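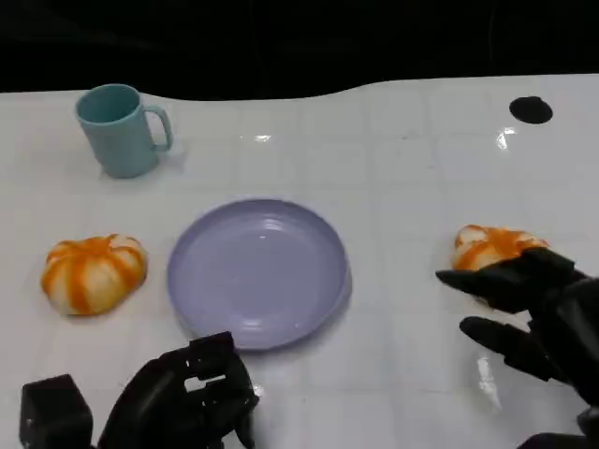

Plastic mugs that dont make coffee taste weird??

pinefork_dan
2022-01-08
ok so. Need help. Switched to plastic mugs last fall bc of the kids and the tile floor, broke three good ones in October alone. Now every cup of coffee tastes like... the last cup of coffee. Plus something sort of like dish soap. Washed them by hand, washed them in the machine, same thing. Wife says she can't taste it. I can taste it.

Is there a fix or do I just toss them. Not looking to spend much.

marlo77
Baking soda paste. Leave it overnight, rinse. Works on mine every time.

grumblebee
Toss them. Plastic and hot coffee don't mix, never have. Get enamel.

pinefork_dan
enamel burns my lip off though

grumblebee
Wait five minutes then.

tuckahoe_lynn
Dan what detergent are you using? We had the exact same thing at my mom's place and it was the lemon pods. The smell gets into the plastic in the heat cycle and just lives there. Switched to unscented powder and the new mugs never picked it up. Old ones were a lost cause tho, we use them for paint water.

pinefork_dan
...lemon pods. yep. Big tub of them from the warehouse store. Ugh

oslo_bound
Which mugs? There's plastic and there's plastic. The cheap soft kind soaks up everything. The hard kind, the camping kind, not so much. I have a Sullska set, 9 years old, smells like nothing. Turned kind of brown inside but that's on me.

pinefork_dan
They're Umis. Four pack, came with lids, lids are useless.

oslo_bound
Oh I had Umis. Yeah no. Mine smelled out of the box.

kettlehead
Going to disagree w everybody here. Have Umis, drink 5 cups a day out of them (dont start), no taste at all. But I rinse the second I'm done. If you let a milky coffee sit in ANY plastic for an afternoon it's over. Dan do you take milk?

pinefork_dan
oat milk

kettlehead
Well there you go

grumblebee
Oat milk has oil in it. Oil sticks to plastic. So the plastic is the problem. Like I said.

kettlehead
so rinse the cup?? it takes two seconds

grumblebee
Or own a cup you don't have to baby.

marlo77
can we not do this again, there was a whole thread on cutting boards that went the same way

Wilma Van Acker
I ran the kitchen at a summer camp in Mistudholm for 12 years and we had nothing but plastic mugs, a few hundred of them. So a few things.

Scrubbing makes it worse. Those green pads scratch the inside and coffee gets down in the scratches. Soft sponge only. If the inside already looks dull and feels rough with your fingernail you're past saving it.

For stains, the oxygen bleach powder, the same stuff you put in with white towels. A spoonful in warm water, let it sit a few hours, rinse a lot. Then rinse again. Never mix it with anything else, vinegar included.

For smell, sun. Put them outside upside down on a rack for a day. I know it sounds like something your grandma would say. Ours got the back porch every week and the tea cups never tasted like the chili cups, well, mostly.

And don't stack them wet or put lids on them in the cupboard. That shut-up smell people blame on the plastic is usually just damp.

pinefork_dan
This is great thank you. We do stack them. Wet. With the lids on.

Wilma Van Acker
Everybody does.

tuckahoe_lynn
does the sun thing work in winter? we get like four hours of it right now

Wilma Van Acker
Slower. A windy day helps more than a bright one. A windowsill is ok too but give it a few days.

fern_and_co
Sorry to butt in but has anybody tried the Gouveia ones? My sister swears by them, double wall, the outside stays cool. Pricey. The handle looks kinda small to me and I have big hands.

oslo_bound
Held one in a store. Handle is small. Two fingers, maybe. Nice weight.

grumblebee
For that price get steel.

fern_and_co
steel tastes like steel to me

grumblebee
It doesnt taste like anything.

fern_and_co
To YOU

kettlehead
lol

marlo77
Dan back to the actual question, did you try the baking soda

pinefork_dan
Did it last night on two of them. One's better. Other one I let soak in the powder like Wilma said (not both at once, I read the warning) and that one came out way cleaner looking, taste is maybe 80 percent gone. Ran out of sun so those two are on the windowsill now. The other two I checked with the fingernail thing and they're rough as heck, so those are for the kids' toothbrushes.

Also bought unscented powder. Now I own a giant tub of lemon pods if anyone wants them.

tuckahoe_lynn
use them up on the casserole dishes, glass doesn't care

kettlehead
and rinse after the oat milk

pinefork_dan
yes ok I'm rinsing

grumblebee
Check back in a month. Bet you buy enamel.

pinefork_dan
If I do I'm not telling you

fern_and_co
still want to know about the Gouveia handle if anyone with big hands has one. can start a new thread if thats better

marlo77
New thread pls, I'll reply there. My brother in law has the large size, will ask him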